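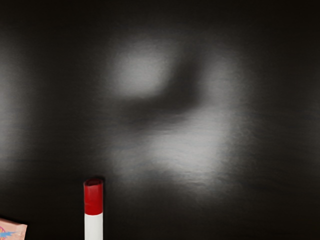 Figure 3. Simulated top view of the dark bench, with a red-and-white cylinder and the corner of a pink package near the lower edge. The pale patches are light on the surface.

4.2 Getting the bench light into the simulator

I should say up front that most of my December went into lighting, which I hadn't planned on at all. The arm is built on a bench in the workshop I share with Duarte Gouveia, and the bench top is black. When I chose it I thought a black top would make life easy (anything with color in it should pop right out!), and for the colored things that held up fine. What I had forgotten is that a dark surface with a little sheen to it throws back every lamp in the room, and a simple detector is happy to call a bright blob an object.

So the simulator had to have blobs too. My first scenes in Flistis used one big even light from above, and the detector trained on them was great in simulation and hopeless on the bench. It kept sending the arm off to pick up glare. Duarte watched it try this over and over one evening and suggested I stop fixing the detector and start messing up the renders, and that's more or less what the rest of this section is about.

Figure 3 has the kind of lighting I ended up with. There are two soft patches, the lower one wider than the upper one, and a smoky dark band running between them. I like this render because the patches have no edge you could trace with a pencil. They just fade off into the black, and you only notice the grain of the surface where the light lands on it. The cylinder, on the other hand, has a hard line where the red meets the white, and that sort of contrast is what I wanted the detector to hang on to.

For each render I moved the lights, changed how soft they were, and picked a new roughness for the surface from a range I set by hand. I did try to measure the roughness of the real bench top, with a borrowed lamp and a lot of patience, but the numbers jumped around so much that I gave up and went by eye. If I were doing it again I'd start with the eye – it took an afternoon instead of two weeks. The objects got new places every time as well, including places where they run off the side of the view, like both of the ones in the figure. I had thrown those renders away at first as bad data. Putting them back in helped more than I expected, especially with small packages, where a corner is often all the detector gets.

The final set has 1415 renders. I kept 327 of them for testing and trained on what was left, on the same old desktop that runs the arm, which I call Granura for reasons I no longer remember. A full training run took roughly 14 hours, so I got into the habit of starting one before bed and reading the results over breakfast.

One thing I never got right is moving light. Every render in the set has lights that stay put, and our workshop has a window with a tree outside it. On a windy day the patches slide around on the bench, and the detector will now and then report something for a moment and then drop it. I got around this on the arm by making it wait until the same object has been reported several times in a row before it moves. It's slower, and a bit annoying to watch, but it was a small change in the control code and I could leave the training set alone. The waiting rule is described with the rest of the controller in Section 5.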